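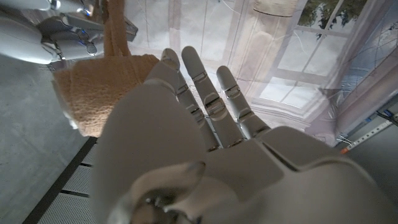

*Tan towel, held up by one end. Looped terry, bunched at the bottom.*

**Thread: Terry towels – fold from the hang or fold from flat?**

**wnaqvi**
Looking for a consistent method for terry. I have been picking each towel up by one end, letting it drop, then finding the lower corners from there. On flat-weave tea towels it works well. On terry the upper part twists into narrow strands and the rest bunches into a lump, as in the photo. By the time I have untwisted it I could have laid it on the bench and started again.

Towels are 100 per cent cotton, no fabric softener, line dried. Shelf is shallow, so the finished fold has to be thirds lengthwise and then halved.

**Hina Minhas**
The pick-up point is your problem. Gather a handful of cloth and the weight below will rotate around it. Take one corner between thumb and finger, run the other hand along the hem to the next corner, and only then lift. Two corners, short side, arms apart. It can't twist with the hem under tension.

**shahzad_k**
Disagree that it is only the pick-up. Loop pile catches on itself. A towel that has sat in the basket overnight will stay bunched however neatly you hold the hem, and needs a hard shake first. I give each one two shakes, then fold in the air.

**wnaqvi**
Shaking is fine outdoors. Inside it puts lint over everything. The bathroom at our place is off the kitchen.

**T. Rivas**
Then do it at the line. Unpeg one corner, keep hold of it, unpeg the other, fold in half lengthwise before it goes anywhere near the basket. I did linen at the Brurkotport motel for a few years and we never tipped towels in loose. Stacked flat in the trolley, long edges to the left.

For what it's worth, I would not fold terry in the air at all. The layers drag on each other and the edges end up out by a thumb's width. Flat bench, smooth from the centre outwards, then thirds.

**shahzad_k**
Out by a thumb's width on a shelf with a door on it. I can live with that.

**T. Rivas**
He said the shelf is shallow. If the thirds are uneven the stack leans and the front edge fouls the door.

**Hina Minhas**
Depends on the towel as well. The Mirani bath sheets are too long for me to hang clear of the floor, so those go on the bench. Hand towels I do in the air and they come out square enough. There was a long argument about this in thread 3566, mostly over whether the hem or the selvedge is the better reference edge. Selvedge, in my view. Hems on cheap terry are often sewn crooked – fold one to the other and check.

**B. Niazi**
Checked three of mine. Hems crooked on all of them, selvedges straight. They are the Skarkar ones, grey.

Has anyone tried folding them slightly damp? My mother did, and the creases held much better.

**T. Rivas**
Please don't. Damp terry in a closed cupboard will smell within days. Finish them on an airer if the weather turns.

**wnaqvi**
Thanks. Will try corner, hem, corner for the hand towels and the bench for the large ones, using the selvedge as the reference. Still not convinced about the shaking.

**shahzad_k**
Do it on the back step.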